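Ticket 2667: Card payments dropping out at the counter
Opened by: Analyn Tiongson
Assigned to: Cledwyn Humphreys
Product: Emedier till software, café licence
Status: Open, waiting on supplier
Priority: Normal (raised to High by customer)

Analyn Tiongson, 08:40
The till loses the card reader several times a morning. The customer taps, the reader says "Connecting", and then the till says the sale was cancelled. Sometimes the money has left their account anyway and we have to ring it through again. I've switched both off and on. I've also done the "refresh pairing" thing from your help page, twice, and I can't see that it does anything at all.

Cledwyn Humphreys, 09:25
Thanks Analyn. Could you tell me which version is shown at the foot of the settings screen, and whether the reader is on the wifi or on the cable? The usual cause is a weak signal, so please try moving the router closer to the counter.

Analyn Tiongson, 09:50
It's on the cable. I said so when I rang in January about what I'm fairly sure is the same fault, and I was told to move the router then as well. Version is whatever came with the last update. The settings screen just says "Up to date", which I'd take with a pinch of salt.

Cledwyn Humphreys, 10:30
Understood, router ruled out. I've pulled your log. The till waits 1000 milliseconds for an answer from the reader and then gives up. Norkurell, who run the payment side, say their answers always arrive well inside that. I'm not convinced by "always". Your log has one at 2667 milliseconds, and the sale next to it is marked cancelled.

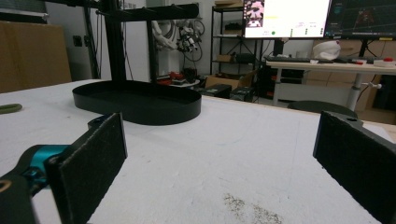 I've changed the wait to 2000 on your account for now. It won't help with the very slow ones, but it should tell us whether we're looking in the right place. Please keep the paper slips for any sale that fails.

Analyn Tiongson, 14:15
Two failures over lunch, so fewer than yesterday, but it was also a quiet lunch. I wouldn't call it fixed. Slips kept. One lady had been charged and was very nice about it, the other chap paid cash and wasn't.

Tarek Fahmy (Norkurell), 15:05
We have checked our systems and found no delays during the period stated. We recommend the customer replaces the cable.

Analyn Tiongson, 15:20
The cable was replaced in January. By you.

Cledwyn Humphreys, 15:45
Tarek, could you say which clock your figures are taken from? If you only measure from when the request reaches you to when you send the reply, you would never see a delay on the way there or back. The log I have is from the till's end and it clearly shows one.

Tarek Fahmy (Norkurell), 16:30
I will need to ask about that.

Cledwyn Humphreys, 16:40
Internal note, copied to Defne Sönmez. I don't believe this is one shop's cable. Can you check whether other sites went wrong after the last update? The release notes say "improved payment stability", and as far as I can tell the improvement was making the wait shorter. I'd like the old setting back for everyone until somebody can show me a reason for the new one.

Defne Sönmez, 17:10
Looking now. The wait did change in that update, and I can't find any testing notes for it. Leave the ticket open and don't send the customer the "resolved" email, it goes out automatically if the status is left on Monitoring.

Cledwyn Humphreys, 17:15
Status changed to Waiting on supplier. Analyn, please leave the setting at 2000 and send me the times from your slips after closing.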